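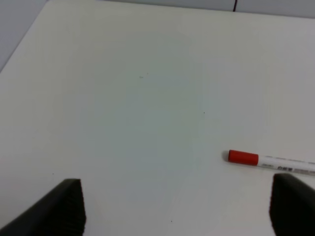
26/04/2023

Second month of the new feeding schedule for the cat. Nandix is a neutered male, domestic shorthair, and he was over his target weight at the March checkup. The vet set his intake at 260 calories a day, all food included.

I split that across 3 meals. Dry food goes in by weight. The scoop that came with the bag is off by enough to matter, so it now lives in a drawer. Wet food is logged by the pouch.
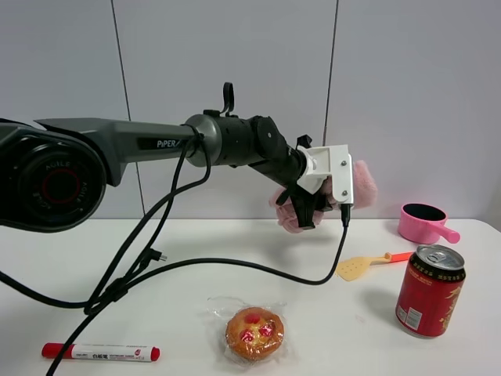
Do treats count toward the daily total?

Treats come out of the same 260 calories. I set aside 5 pieces of kibble from the morning portion and use those for nail trims and the carrier.

The puzzle feeder was less useful than I expected. He emptied it in a couple of minutes once he learned to tip it against the wall. Raising the divider slowed him down a little, and freezing a spoonful of wet food on a lick mat slowed him down more.

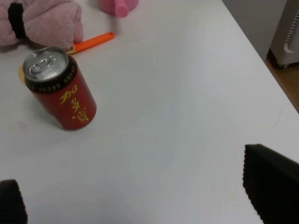
Water is a separate matter. I put a second bowl in the hallway, away from the food, and he drinks from that one far more often. Both get rinsed at night. I looked at fountains and decided against another pump to clean.

Weighing is done before breakfast. I step on the bathroom scale with him, then without him, and write down the difference. The scale is coarse, so single readings mean little and I only compare monthly averages. 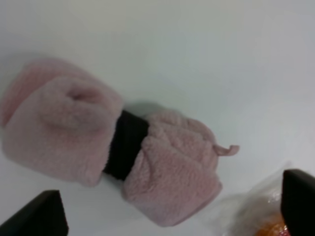

The begging at five in the morning is still a problem. Senan Ó Riain suggested a timed feeder with the first meal loaded overnight. I have one on order and will change nothing else until it has run for 2 weeks.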